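Ticket 213: Custeo labels printing half off the page

Hi Milagros, me again, sorry! The shipping labels out of Custeo have gone funny on the big printer. Everything is shoved to the right, so the postcode gets chopped and the courier's scanner won't read it. It started in January, the morning after the Mindura update went through, and I've been babying it along since then by printing from Cuiping's laptop (which works fine, go figure).

What I've tried so far: turned it off and on, obviously. Cleaned the rollers. Swapped in a fresh roll of 100 labels and wasted 20 of them on test prints before Kirsten took the roll off me. I also checked the scaling, and it's set to 100 per cent on my machine and on the laptop, so I don't reckon it's that.
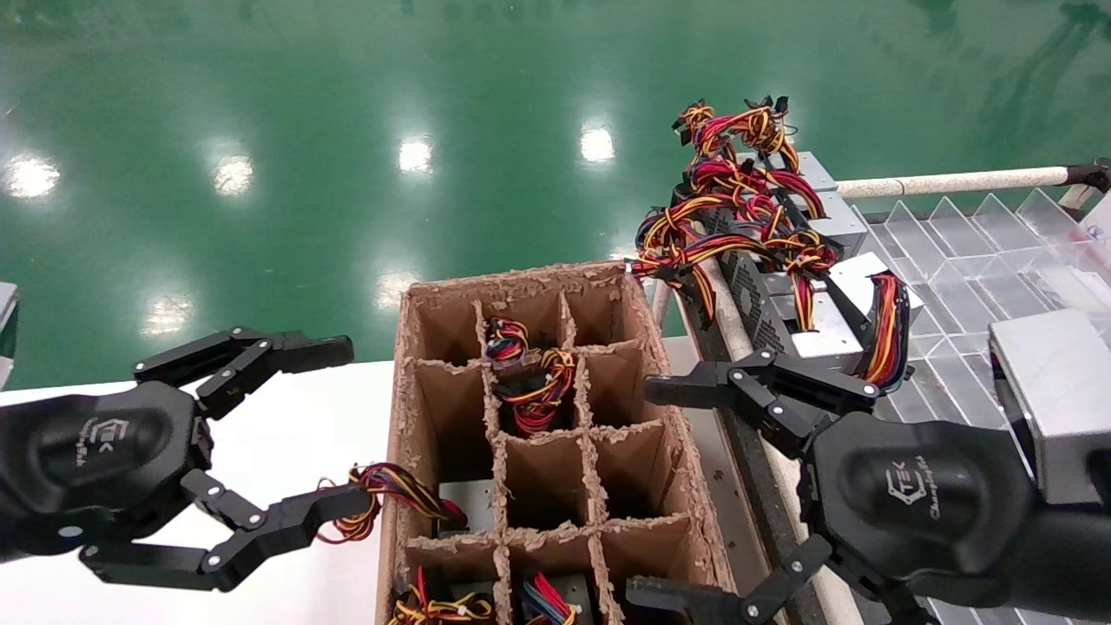
Does the label size in Custeo have to match the one in the printer driver?

Both need to be the same, and the driver goes back to A4 whenever Mindura updates. Open the printer preferences, pick the Hao label stock from the list, save it, then restart Custeo before you print.

OK, did that and it's loads better! The postcode is all there now. Return address is still sitting 2 mm too low, but I can live with that for the minute, the courier doesn't care. Shufen says hers does the same thing and she fixed it with the offset box under Advanced, only I haven't got an Advanced tab. Is that a permissions thing? If it is, could you colour me in as an admin or whatever it's called, just for the arvo?

Leaving this open till I've heard back about the tab.

Jingyi Wan

Recent tickets
Stultell handset drops calls on hold
Custeo: can't merge duplicate customers
Password reset email not arriving
Mindura update stuck at restart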